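4.2 Place names, the shared record and the question of consent

We had expected, when we first drew up the plan for this part of the work, that the place names would be the easy part. The Kotiton community had been telling settlers, surveyors and council officers what their country was called for well over a century, and much of that was written down somewhere. What we had not thought enough about was where "somewhere" might be, and who had been asked before it went there. This section sets out what we learned about names in the Sillham district, and it moves more slowly than the section before it, as the conversations themselves did.

The Fernandes register, which has been the standard source for the district since it was first typed up, lists 3,215 names of creeks, hills, camps, crossings and other features. Of these, 389 are marked as coming from Kotiton speakers, although the register doesn't say which speakers, in what year, or whether they knew that their words would be printed on a map. When we brought copies to the first community meeting in May, the older people present went straight to those pages and read them aloud to each other. There was a good deal of laughter over the spellings, and then a long stretch of talk, in language and in English, over a small group of names along the upper river that several families felt should never have been put in a public book at all.

That talk changed the shape of the project. Our original agreement with the district council treated every name as something to be confirmed, corrected or rejected, and then added to road signs and the online map. The families asked for a different arrangement, in which a name could be correct and still be kept back. Some names belong to one family line and are spoken by that family. Others are tied to ceremonies, and a few are fine to say on site but are not meant to be read by people passing through on the highway. We rewrote the agreement to allow for this, and it took the council two sittings to accept the new wording – longer than we would have liked, though the discussion was a friendly one and we are grateful for the patience shown on all sides.

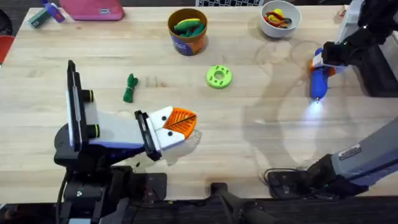 Figure 2. Two robot arms over a light wooden tabletop.

Language work came next, and it overlapped with everything else. The Skaltetti recordings, made on reel tape and later copied to disc, hold many hours of Kotiton speech in which places come up in passing: where somebody was born, where the good fishing was, which track to take when the flats were under water. We found these far more useful than the register. A name heard inside a story carries its grammar with it, and the listener can often tell whether it refers to a whole stretch of country or to a single waterhole. In several cases the register had taken a word meaning simply "over that way" and pinned it to a hill.

We should say something here about who did the listening. Early on, we offered to have the tapes written out by the university and sent back for checking, which seemed to us a kindness, as it would save people time. The elders thanked us and said no. They wanted to hear the tapes themselves, together, with the younger ones in the room, before any outsider wrote a line. So the listening days were held at the community hall in Sillham, with lunch, and grandchildren coming and going, and the tape stopped every few minutes for an argument or a memory. Our own part was to make tea, work the player, and write down what we were told we could write down. It was slow, and it was far and away the happiest part of the whole study.

By August 2021 the working group had settled on three classes of name: open, shared on request, and closed. The council holds only the first. The second is kept by the community, with a contact for schools and land managers who wish to ask, and the third is not written down in any document connected with this project, including this one. A grant of $1,000 paid for the first set of signs, and the families chose which crossings would receive them.

Some readers may feel that a partial list is a poor result for so much effort. We understand the worry, and we shared it for a while ourselves. Treaty discussions elsewhere often turn on how much can be shown on paper, and a community that holds names back may fear that its case looks thinner for it. We take up that problem in Section 5, where we compare the Sillham agreement with older arrangements over site records.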